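Prodholm Refurbishing - Cell Safety and Faults Meeting
Minutes, Wednesday, 2:00 p.m., upstairs meeting room

Present: cell lead, two line technicians, maintenance, controls, quality, site safety. Purchasing sent apologies.

1. Minutes of the last meeting
Accepted with one correction. The spare gripper fingers were ordered from Brandão and the order was placed in April. The earlier minutes had it down as a Cloltach order.

2. Drive caddy fault on the teardown cell
The cell lead went through the fault report. During the second shift the arm was pulling a drive caddy from a desktop tower when the caddy caught in the bay. The arm kept pulling until the force limit tripped. By then the tower had been dragged sideways against its fixture and one rail in the drive cage was bent. No one was inside the guarding. The drive was set aside and later read without errors.

Controls has the log for the stop. The force limit was set at 68 newtons. The work instruction calls for 20 on caddies and allows 68 only for power supplies. The higher value was carried over when the Katetti program was copied from the power supply routine, and the change sheet for that copy has no second signature.

Maintenance checked the arm, the wrist and the finger screws after the stop. Nothing was loose. The fingers show some wear on the inside faces, within tolerance.

Quality pulled the records for the last 500 towers through the cell. There were 7 stops on caddies in that run. Six were cleared at the panel and restarted without a report. The technicians said the panel shows the same message for a caddy stop as for a missed grip, so those were treated as missed grips. Controls agreed the message is unclear and will split it in two.

Caddy handling is done with the tower on its side and the side panel off, and the gripper reaches into the drive bay area from the right.

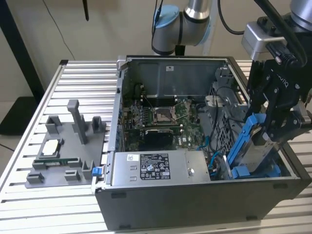 Question from the floor: Can a technician reach in and free a stuck caddy by hand while the arm is still holding it?

The arm has to be locked out first, every time. A force stop leaves the motors powered and the gripper closed, and the arm may move when the stop is cleared. Lock out at the main switch, hang the tag, then open the gripper with the manual release. Site safety will put this on a card at the panel.

One technician asked how long a lockout adds, as the shift target does not allow for it. The cell lead said lockout time is to be booked as downtime and will not count against the shift.

3. Restart of caddy work
Agreed that caddies are pulled by hand until the force value is corrected and tested. The cell may go on with other steps. Quality wants a full shift of test towers with no stops before sign-off. The cell lead thought half a shift was enough. Left at a full shift.

4. Actions
Controls - set the caddy limit back to 20 newtons and check every program copied since the Katetti update.
Controls - separate panel messages for force stop and missed grip.
Maintenance - replace the bent fixture stop, measure finger wear again at the next service.
Site safety - lockout card at the panel, short talk for both shifts.
Cell lead - no copied program to run without two signatures on the change sheet.

5. Any other business
The light curtain on the infeed side was cleaned and has not tripped falsely since. The Cloltach quote for new guarding is still outstanding and purchasing will be asked to chase it.

Meeting closed at 2:55 p.m. Next meeting same time, same room.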